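24 September 2024

Woke up at 5 with my back complaining again, so I gave up on sleep and finally read the rest of the letters Inmaculada sent over from Gillisholm. There are 70 of them! Her great-aunt wrote to the same pen pal for 20 years and never once ran out of things to say about soup.

Tarek came by for lunch and we argued (nicely) over whether I should type them all up or only the good ones. He says all of them. Easy for him - he types with ten fingers and I use three. We had the leftover lentils and he finished my bread, the whole end of the loaf, and then asked if there was any more.

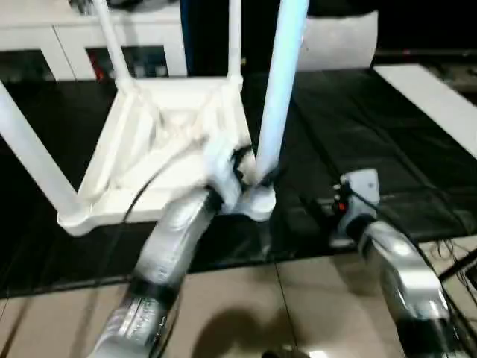
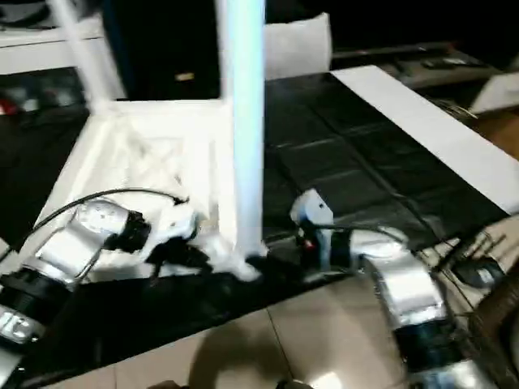 White plastic stool legs-up, then the white square frame on the black tabletop.

After he left I did three letters, all from one January, all complaining of the cold. She had such a sharp tongue! One neighbor is called "the Briggs woman" on every single page and I badly want to know what she did. I'll ask Inmaculada on the phone tomorrow, if she picks up.

Need stamps, need milk, need to call Daniyal back about the car. Bed early tonight - I've got the heating pad on already.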